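November, late, kitchen table

Long one. Writing this fast before I forget which wire was which.

Got to the Punar building at seven, lights on in the lobby, plant room locked, of course. Rang Negin Mirzaei, she rang the front desk, front desk found the key in the drawer it's supposed to be in. Twenty minutes gone. Cold down there too. Drank my coffee standing up next to the old board and looked at what I had to do.

Job is the submeters. The Karimi people run the ground floor bakery and they've been disputing their share of the power bill since spring. Landlord's old meter for them is a dial thing, no output, read by hand, and half the readings in the book are in pencil. So: new DIN rail meter with a Modbus port, current transformers on the bakery feed, everything back to the Plelico logger by the door. Simple on paper.

First snag. The CTs in the box were 300 to 5. Drawing says 300 to 1. Meter takes either but you have to tell it, and the sheet I had was set up for 1 amp. Caught it on the bench at least and not in March when the bill's five times too big or five times too small. Wrote it on the lid of the enclosure in marker. Wrote it in the book as well. Changed the setting, saved it, powered down, powered up, checked it again. Held.

Second snag, mine. Put the L2 CT on backwards. Arrow toward the load, I KNOW this, I've told apprentices this. Screen showed L1 and L3 fine and L2 negative, and the export register started creeping up. Bakery exporting power, good for them. Isolated again, flipped it, shorted the secondary first like a good boy before touching the terminals. All three positive after that. Export register has a tiny number stuck in it forever now. Noted in the book so Karimi's accountant doesn't think there are solar panels.

Lunch was a roll from the bakery, cheese, free. Should probly not accept rolls from one side of a billing dispute. Ate it in the van. 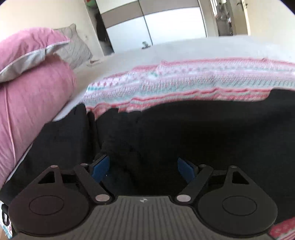
Black cloth on the bed, still to sort.

Afternoon was comms. Logger wouldn't see the meter. Checked baud, checked parity, checked the address, all matching. Swapped A and B. Nothing. Swapped back. Then found the shield landed at both ends and the terminating resistor missing altogether. Lifted one end of the shield, put a 120 ohm across the last device, and up it came, address 7, voltage, current, power factor, the lot. Forty minutes on that. The Zukport cable is decent stuff but the gray and the white cores look the same by flashlight. Going to sleeve them next time. I say that every time.

Took start readings with Negin on the phone so there's two of us that heard them. Old dial meter 1,684, written down, photo taken, photo sent. New one at zero import when the feed went live and then the ovens came on and it started moving right away. They pull hard, those ovens. Screen was jumping about between the phases as the elements switched. Left the clamp meter on L1 for a while and compared, close enough that I'm happy. Will do it properly when the ovens and the cold room are both running, that's the load the whole argument is about.

Still not right: the clock. Meter clock and logger clock are out from each other. If they drift then the half hour blocks don't line up and the whole day rate/night rate split is garbage. Told Negin. She wants the logger to push time to everything on the bus once a night. Fine by me, but somebody has to set it up and I think somebody is me.

Invoice for today, 426 plus the meter. Quoted 700 for both visits so there isn't much fat left in it, and the resistor hunt ate what there was. Don't care. Well, care a bit.

Things for the van: ferrules, the small ones. Sleeving, two colors. Decent pen. Labels for the CT leads, mine fell off in the damp. 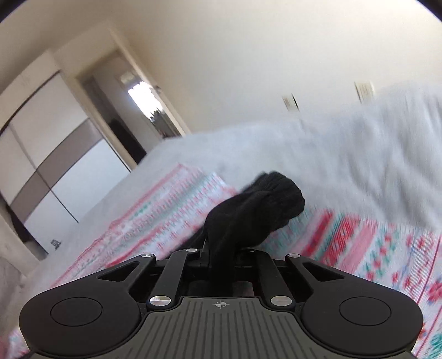
Can the old meter come out now?
Leave it in until the next bill is agreed. It costs nothing sitting there and gives both sides a second number to check the new one against.

That was Negin by text just now and me by text back. She sent a thumbs up so I suppose thats settled.

Also need to ask her who holds the passcode for the setup menu. I left it on the factory one today so I could get back in, and I don't like that with the cupboard key living in a drawer at the front desk. Change it next visit, put it in a sealed envelope, one for her, one for me.

Knees bad from the floor. Kneeling pad was in the van the entire day. Alarm set for six. Bed.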